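Zutham delegation comes to Nollora for two days of talks

2021-08-02

The government of Nollora has confirmed that the foreign minister of Zutham will make an official visit to our capital this month. It is the first visit at this level after the two countries opened embassies again in January. The minister will stay two days and will be received at the Sotier Palace, where the president will give a dinner for the guests.

The programme was published only yesterday evening. On the first day the ministers will speak about the border crossing at Stetsiuk, which is closed for lorries and open only for people on foot. Drivers must now take the northern road, and this makes their way longer by 123 kilometres. Small traders on both sides have asked many times for a change. According to the foreign ministry, a text of an agreement is ready, but two points in it are still open: the hours of customs control and the question who will pay for the repair of the bridge. 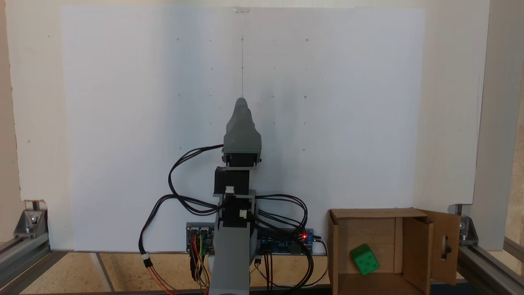
The second day is for education and culture. At present 709 students from Zutham are studying at our universities, and many of them wait long for the extension of their visas. The ministry wishes to offer them one permit for the whole time of study. The opposition in parliament supports this idea, but it has asked to see the costs before the autumn session.

After the talks the ministers will answer questions from journalists in the garden of the palace. Readers who want to follow the press conference can do it on the website of the ministry, with translation into both languages. Please note that the streets near the palace will be closed for cars on both days from early morning, and tram line stops there will be moved to the river side.

We will write about the results in our next issue.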